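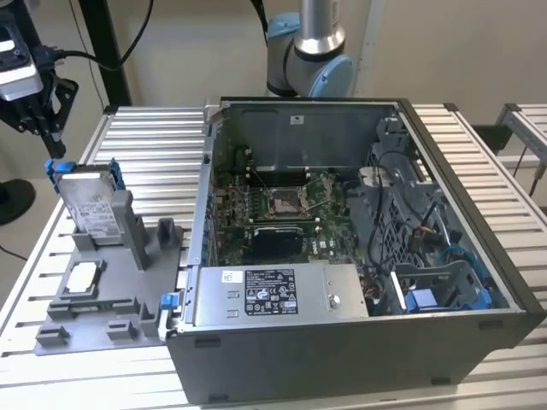
Samedi matin, atelier de Perron, et j'ai encore le sourire. Depuis le temps que je vous parle de Skendumside, notre projet de démontage automatisé, je peux enfin raconter comment on vit avec au quotidien !

Chez Cukcombe, on remet en état des ordinateurs de bureau. J'ai passé six ans à sortir des disques durs de leur berceau, à soulever des leviers de processeur, à chercher la barrette tombée sous l'établi. J'aimais ça, mais mes poignets beaucoup moins. Maintenant, je prépare le poste : la tour couchée sur le côté, le plateau imprimé en 3D bien calé à sa gauche, et je suis les bras pendant qu'ils travaillent.

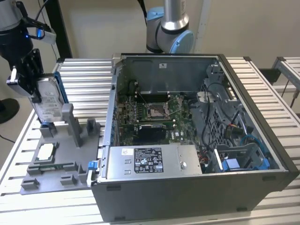
Par Josée Grewal – dans Vie d'atelier

Le disque dur tenu par la pince, juste au-dessus de son logement, c'est le moment que je préfère. Un geste que je faisais sans y penser et qu'il a fallu décortiquer : par où saisir, à quelle hauteur, que faire des languettes bleues. On est quatre dans l'équipe et chacun avait sa méthode – les discussions ont été animées !

Ce qui a changé pour nous ? Je passe plus de temps sur le diagnostic, et deux collègues ont appris à dessiner les plateaux. L'un d'eux vient de Sturkalton et n'avait jamais ouvert un logiciel de CAO. Reste la question des câbles, toujours aussi emmêlés d'une machine à l'autre. Là, je garde mes doigts, et j'en suis plutôt contente.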